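실험실 자동화 실무 - 강의 메모
장비 구매, 예산 잡기 (튜브 핸들링 셀 편)

7월 12일 수업분. 슬라이드 없이 진행한 부분까지 합쳐서 올림. 급하게 정리한 거라 문장이 끊깁니다. 양해 바람.

지난 시간에 이어서

지난 시간 끝에 나온 질문: "로봇팔 한 대 사는 데 얼마 잡아야 하나요?"
답을 못 하는 질문. 팔 값만 물어보면 팔 값만 나옴. 예산서에 들어가야 하는 건 셀 전체 값. 팔, 그리퍼, 받침, 매트, 랙, 케이블, 전원, 설치, 교육, 예비 부품, 그리고 사람 시간. 마지막 거 빼먹는 팀이 제일 많음.

사례는 계속 Josunholm 건으로 감. 대학 부속 검체 보관실, 뚜껑 닫힌 튜브를 랙에서 랙으로 옮기는 작업. 하루 200개. 지금은 사람 손으로 함. 담당자 Dineo Radebe가 2월에 첫 요구서를 썼고, 수업에서 나눠준 게 그 문서 사본임 (금액은 지웠음).

1. 요구서부터

견적 요청 전에 쓸 것. 한 장이면 됨.

- 무엇을 집는가. 튜브 외경, 길이, 뚜껑 지름, 뚜껑 재질. 제조사 도면 있으면 첨부
- 어디서 어디로. 랙 종류 전부 적을 것. "표준 랙"이라고 쓰지 말것, 표준이 뭔지 다들 다르게 생각함
- 랙이 고정인가 아닌가. 사람이 대충 놓는 랙이면 비스듬히 놓인다고 봐야 함. 그럼 인식 비용이 붙음
- 하루 물량, 몰리는 시간대
- 떨어뜨리면 어떻게 되는가. 검체면 심각, 물이면 닦으면 끝
- 누가 켜고 누가 끄는가

Josunholm 첫 요구서는 세 번째 줄이 통째로 없었음. 그래서 견적 2건이 서로 비교가 안 됐다. Drotley는 랙 고정 지그를 넣고 계산했고 Drurkuson은 카메라로 찾는 걸로 계산. 총액만 나란히 놓으면 Drotley가 싸 보이는데 작업 방식이 다른 물건임. 요구서 고쳐서 다시 받음. 두 주 날림.

2. 사기 전에 배치를 본다

시뮬레이션으로 먼저 깔아봄. 팔, 받침 블록, 매트, 랙 몇 개. 물건 값 안 나가고 치수만 맞으면 쓸 만한 답이 나옴. 볼 것은 정해져 있음: 팔이 먼 쪽 랙까지 닿는지, 닿았을 때 팔꿈치 자세가 무리 없는지, 케이블이 어디로 도는지, 색이랑 모양이 다른 랙이 섞였을 때 그리퍼가 들어갈 자리가 남는지.

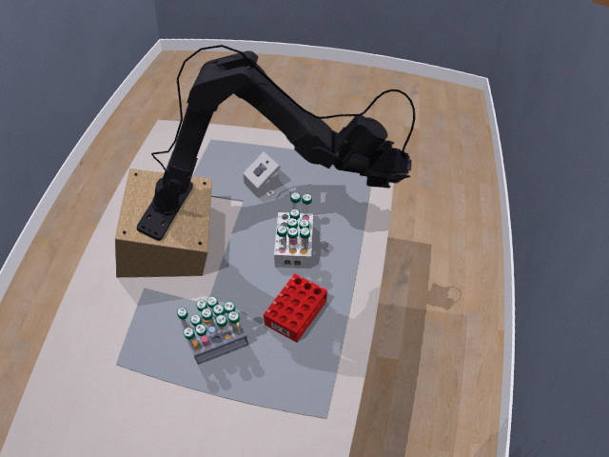 배치가 예산을 바꾸는 지점이 꽤 있음. 적어둘 것.

받침: 팔을 나무 블록에 올릴지 알루미늄 프로파일에 올릴지. 시험 단계면 나무도 됨. 납품용이면 안 됨, 소독액 닿으면 붇는다. 예산서에는 시험용 받침과 본설치 받침을 따로 잡을것.

케이블: 팔 바깥으로 도는 선은 소모품이라고 생각하고 여분 구매. 커넥터 규격을 견적서에 써달라고 하세요. 안 써주면 나중에 그 회사에서만 사야 함.

도달 거리: 카탈로그의 최대 도달 거리는 팔을 쭉 뻗은 값. 그 자세로 튜브를 수직으로 집을 수 있다는 뜻 아님. 위에서 내려 집는 작업이면 쓸 수 있는 범위가 많이 줄어듬. 여기서 한 단계 큰 모델로 올라가는 경우가 있고, 그게 예산에서 제일 큰 변동.

바닥 매트: 싸니까 넉넉히. 색은 튜브 뚜껑, 랙과 구분되는 걸로. 인식 쪽 담당자한테 먼저 물어보고 살 것. 지난 기수에 흰 매트 사서 흰 랙 올린 팀 있었음. 다시 삼.

(질문) 렌더링에서 됐으면 실물에서도 되나요?
도달 거리, 간섭은 치수만 정확하면 꽤 믿어도 됨. 집는 힘, 미끄러짐, 뚜껑 위 물기, 라벨 들뜬 거, 이런 건 별도로 시험해야 함. 시뮬 결과만 보고 본발주 내지 말 것. 튜브 한 봉지 들고 업체 데모실 가는 게 빠름.

3. 그리퍼

팔보다 여기서 더 고민하세요. 튜브 작업은 손가락 끝 모양이 거의 다임. 기성품 손가락은 대개 범용이고 랙 칸 사이 간격이 좁으면 옆 튜브를 건드림. 확인할 치수는

- 손가락 끝 두께 (닫았을 때, 벌렸을 때 둘 다)
- 벌림 폭
- 랙 칸 간격에서 뚜껑 지름을 뺀 나머지. 이게 손가락 두께보다 작으면 끝
- 손가락만 따로 교체되는지, 볼트 규격은

손가락 쪽 시점도 꼭 뽑아 볼 것. 멀리서 보면 여유 있어 보이는데 손목 위치에서 보면 몸통이 시야를 꽤 먹음. 손목 카메라를 살지 말지가 여기서 갈림. 손목 카메라 안 달고 고정 카메라만 쓰면 팔이 랙을 가리는 순간이 생기니까, 그때 어떻게 할지 업체한테 물어보기.
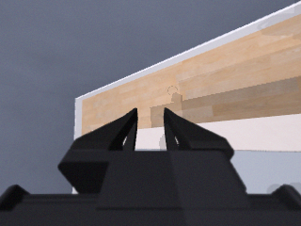

그리퍼 몸통 뒤쪽에서 본 렌더링. 끝이 뾰족한 손가락 두 개와 그 사이 틈.

손가락 교체품: 처음 살 때 같이 사야 쌈. 나중에 낱개로 주문하면 배송비가 부품값을 넘기도 함. Mohammadi 쪽은 손가락 도면을 주기 때문에 직접 출력해서 시험 가능. 도면 주는 업체에 가점 주는 거 추천. 채점표에 항목으로 넣어두세요.

끝면에 고무 패드 붙일지는 시험해보고 결정. 패드 붙이면 두께가 늘어나니까 위의 치수 계산 다시. 이거 까먹고 발주한 사례가 과제 자료 뒤쪽에 있음.

4. 예산서 양식

과제 파일에 있는 표 쓰면 됨. 줄 순서 바꾸지 말아주세요 채점할 때 헷갈림.

가. 본체 (팔, 제어기, 비상정지)
나. 그리퍼와 손가락, 여분 포함
다. 받침, 매트, 랙, 지그
라. 카메라, 조명 (안 쓰면 "해당 없음"이라고 쓰고 이유 한 줄)
마. 소프트웨어. 첫해 비용과 갱신 비용 분리
바. 운송, 설치, 교육
사. 내부 인건비
아. 예비비 10%

예비비는 가~사 합계에 곱함. 본체에만 곱하는 거 아님!! 매년 나오는 실수.

사번 인건비. 설치 기간에 담당자가 원래 일을 못 하는 시간, 교육받는 시간, 초반에 로봇 옆에 붙어 있는 시간. Dineo Radebe 메모를 그대로 옮기면 "로봇이 일하는 동안 나는 로봇을 본다. 첫 달에는 손으로 하는 것보다 느리다." 이 첫 달을 예산에 넣으라는 얘기.

랙도 돈임. 지금 쓰는 랙이 로봇에 안 맞으면 전부 교체인데 보관실에 쌓인 수량이 많으면 팔 값이 우스워짐. 랙 종류별로 수량 세어서 첨부. 반투명 랙은 카메라가 잘 못 찾는 경우가 있으니 데모 때 꼭 들고 갈것.

5. 견적 비교할 때

- 보증 12개월이면 시작일이 언제인지. 출고일인지 검수일인지. 통관 오래 걸리면 차이 큼
- 검수 기준을 발주서에 쓴다. "정상 작동"은 기준 아님. 우리 튜브, 우리 랙, 하루 물량 200개를 몇 번 실패 안에 옮기는지
- 대금 분할. 검수 뒤에 남는 금액이 있어야 업체가 다시 옴
- 수리 보낼 때 대체품 주는지
- 납기는 영업일 기준인지
- 환율 고정 날짜 (해외 업체)

Drurkuson 견적서 예시에서 교육 항목이 "포함"이라고만 돼있던 거 기억하죠. 물어보니 원격 한 번. 현장 교육은 별도 청구. 이런 건 전화 말고 메일로 물어보고 답장을 견적서 뒤에 붙여둘것.

중고나 전시품도 선택지이긴 함. 단 제어기 펌웨어 지원 끝나는 날짜 확인. 지원 끝난 제어기는 싸도 권하지 않음. 학교 실습용이면 괜찮고.

6. 일정

거꾸로 잡음. 가동 희망일에서 검수, 설치, 운송, 제작, 발주, 결재 순으로 뒤로. 결재 기간은 기관마다 다르니까 행정실에 물어보고 그 답을 적을 것. 본인 추측 쓰지 말기. Josunholm은 결재에서 제일 오래 걸렸고, 그 사이 견적 유효기간이 지나서 한 번 더 받음. 유효기간 긴 걸로 요청하면 대부분 해줌.

설치 전에 준비할 것: 작업대 수평, 콘센트 위치와 용량, 네트워크 허가, 출입 신청. 네트워크 허가가 의외로 늦음.

과제

Josunholm 수정 요구서를 기준으로 예산서 한 부. 업체는 Drotley, Drurkuson, Mohammadi 중 2곳 골라 비교. 배치도 첨부 (손그림 가능, 치수는 꼭). 손가락 두께 계산 과정 보여주세요, 결과만 쓰면 감점.
분량 제한 없음. 길게 쓴다고 점수 더 주지 않음.

조별로 내도 되고 혼자 내도 됨. 조별이면 누가 어느 줄을 맡았는지 표 맨 밑에.

다음 시간: 유지보수 계약 읽기. 계약서 사본 미리 올려둘테니 해지 조항만이라도 읽고 오세요.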